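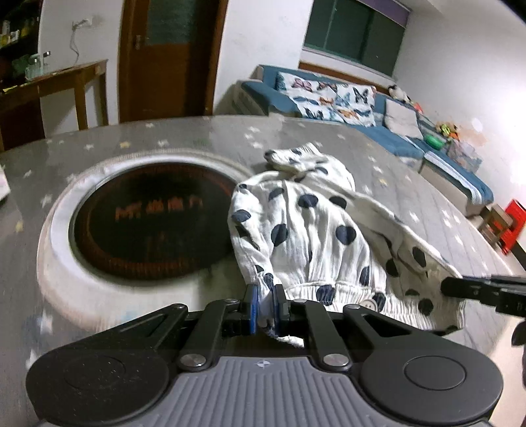
A crumpled garment with navy polka dots, a small white button and a gathered cuff, on a grey cover with stars.

The Difficult Ones

In every family laundry there are clothes which fold by themselves, almost. Towels, jeans, the T-shirts of grown people. And there are the difficult ones: the pajamas with elastic at the waist, the tops with gathered sleeves, all those soft cotton things that have no real edge. You put them flat, you take your hand away, and they go back to the shape they prefer.

I have been thinking about these clothes since October, when I began to visit households in Feyisa to learn how people fold. Adanech Woldegiorgis was the first who let me sit with her during a full basket. She has 41 pieces on a normal Tuesday, and she finishes them in 30 minutes, with the radio on. The pajamas she leaves for the end.

"The elastic is pulling the cloth, so the cloth looks smaller on top and bigger at the bottom," she told me. "If you fold it like a rectangle, you are telling a lie to it."

Her method is to respect the waist. She holds the gathered edge in 2 places and stretches it a little, only enough to see where the sides are. Then she lays one leg on the other and smooths from the waist down, never up. The fold comes at the knee, and a second one brings it under the waist. The result is a small parcel, somewhat thick at one end. 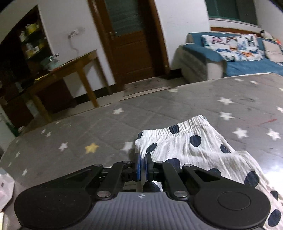 Not everybody has patience for this. Fuad Admasu, who lives two streets away and has three children, rolls everything that has elastic. He begins from the feet and finishes with the waistband outside, so that it holds the roll closed. I tried it at home and I must say it keeps well in a deep drawer. In a shallow drawer the rolls travel to the back and stay there until summer.

About the surface there is more agreement. The people I met do not like to fold on a polished table, where light cotton slides away. They prefer something with a small grip: a blanket, a quilted cover, a mat. Etenesh Abdella irons on a table but folds on a quilt, and for her it is a matter of the back as much as of the cloth. She stands for the first and sits for the second.

Patterns are also a help, and this I did not expect. On a plain white pajama the eye has nothing to follow. With large dots you can put one dot near another and see if the sleeve is straight. Stripes are better still, but Etenesh finds them too strict for nightclothes.

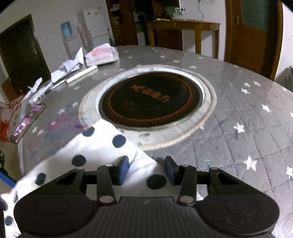 White cloth with dark dots, spread over stars and stitched diamonds.

For tops the question is the button. Adanech closes only the highest one and turns the garment on its face. The sleeves go across the back, the gathered cuffs lying on each other, and the bottom comes up to the shoulders. When a cuff does not want to lie down she presses it with her palm and waits a moment, the way one waits for a child to fall asleep.

Sets should stay together. In her cupboard each top is wrapped around its own trousers, dots with dots, and the pile is not allowed to grow higher than her hand. What does not fit goes to her sister.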